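# Suston Court Notes: a small dataset of driving case hearings

Search this site... Go

Hi! So this is the README for Suston Court Notes, a set of 154 short write-ups of magistrates' and crown court hearings, all of them to do with driving. Speeding, phones at the wheel, no insurance, careless driving, and a few of the really sad ones. I typed these up over a long stretch of sitting in the public seats with a notebook, and then one October I finally cleaned them up and put them in a format other people could use.

I'm not a lawyer. I used to do court reporting for a little free paper called the Bisteck, which covered Suston and the villages out toward Nishad, and when it folded I kept going to hearings out of habit (and, okay, because I missed it).

## What's in the box

- `hearings.csv`: one row per hearing, 154 rows
- `notes/`: a plain text file for each row, same ID as the CSV
- `charges.txt`: my list of charge names and the short codes I use for them
- `CHANGES`: what I fixed and when I remembered to write it down

The text files run up to 300 words. I set that limit early on and stuck to it, which means a few of the longer trials are squashed pretty hard. If a case ran over several days I wrote up the sentencing day and put `multi` in the flags column.

## Columns

| column | what it holds |
|---|---|
| id | three digits, starts at 001 |
| court | M for magistrates, C for crown |
| charge | code from charges.txt |
| plea | guilty, not guilty, mixed, none |
| phone | y, n or u (unclear) |
| outcome | free text, short |
| flags | multi, adjourned, retyped |

The `phone` column is the one people ask me for the most. It's `y` only if somebody said in open court that a phone was in use. I've sat through hearings where everybody in the room was clearly thinking it and no one said it, and those are a `u`. Please don't turn the u's into y's! I know it's tempting.

`plea` can be `none` because plenty of hearings are over before anyone gets that far. Somebody doesn't show up, or the papers went to the wrong building, and it's all put off to another day.

## How I made it

Pen and paper first, always. Then I typed each one up at my desk the same evening if I could stand to, and the next morning if I couldn't. Each hearing got its own stapled packet with the ID in the top corner, and the packets are in boxes in ID order, so if you spot something odd in a row I can go and look at the handwriting.
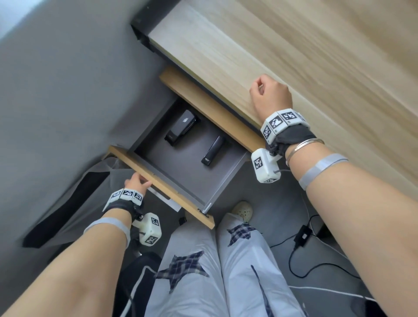 *Desk drawer, with a stapler and a stapler-like case.*

After that everything went through Zosum, a little script I wrote that checks the codes and yells at me if a date or a name has slipped into the text. It's in its own repo and it's not pretty. It will also complain about the word "May" at the start of a sentence, and I've never managed to fix that without breaking something else, so I just reword the sentence.

There are 20 rows marked `retyped`. Those are ones where my first version was such a mess that I went back to the notebook and started over. They're probably the best ones in the set, to be fair.

## Names and privacy

I took out every name: defendants, victims, witnesses, lawyers, the bench, the lot. Ages are gone too, and so are street names and vehicle makes. What's left is "the driver," "the other driver," "a passenger" and so on. Everything was said in open court, but being allowed to hear a thing and putting it in a file that gets copied forever feel pretty different to me.

I left out 2 hearings altogether. One had reporting restrictions and the other was a case where the facts were so unusual that anybody local would know the family right away.

If you think you can work out who a row is about, please write to me and I'll pull it. No need to explain or prove anything.

## What it's good for (and what it isn't)

It's been handy for practicing plain-English summaries, for teaching new reporters what a short court story has to cover, and for testing text classifiers on something messier than the usual stuff. A journalism class used an early copy for a rewriting exercise and sent me some very funny corrections to my spelling.

It is NOT a sample of anything. I went on the days I was free, I picked the courtroom with the more interesting list on the door, and I skipped most of one winter with a bad back. So don't use it to work out how often drivers get banned, or whether one court is tougher than the other. You'd mostly be measuring my calendar!

I also want to say that my ear isn't perfect. The acoustics in the older courtroom are terrible, and when I missed something I wrote `[not heard]` and moved on. I didn't guess.

## Known problems

- Row 088 has the wrong charge code. I know what it should be, I just haven't pushed it yet.
- Some outcome fields say "points" without saying how many.
- Line endings are a mix. Sorry, Windows people and also Mac people.
- A handful of notes use "the court" to mean the judge and also the building.

## Using it

Free for teaching, research and plain nosiness. Credit "Suston Court Notes" somewhere and don't sell it. If you fix something, send me the fix and I'll add it to `CHANGES`, with your name or without, whichever you like.

Filed under: Courts & Crime, Open Data, Local News

Contact | © Suston Court Notes | Back to top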